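Der Stuhl neben der Maschine 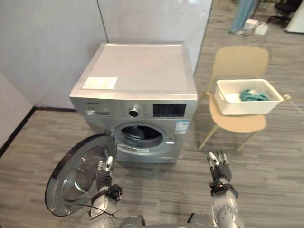
Tür offen, Korb in Griffhöhe: ein Waschplatz in der Zimmerecke.

Philomena Cullinane wäscht seit neun Jahren im gleichen Raum, und seit zwei Jahren steht dort ein Stuhl. Er ist nicht zum Sitzen da. Auf ihm steht der Wäschekorb, und der Rücken, sagt sie, dankt es jeden Abend.

Früher stellte sie den Korb auf den Boden. »Man bückt sich einmal für die Trommel und noch einmal für den Korb«, erzählt sie in ihrer Wohnung in Gruscombe. Jetzt bückt sie sich nur noch für die Trommel.

Graham Holroyd, der in Zastville kleine Haushalte beim Einrichten berät, kennt solche Lösungen gut. Er empfiehlt einen leichten Stuhl mit Lehne — sie hält den Korb, wenn man ihn etwas zu schnell abstellt. Ein Hocker geht auch, aber er rutscht leichter.

Wichtig ist ihm noch die Tür. Nach dem Waschen soll sie offen bleiben, damit die Gummidichtung trocknen kann. Bei Feinwäsche, meistens mit 30 Grad, wischt er die Dichtung zusätzlich mit einem Tuch aus. Im August macht er das nach jeder Wäsche.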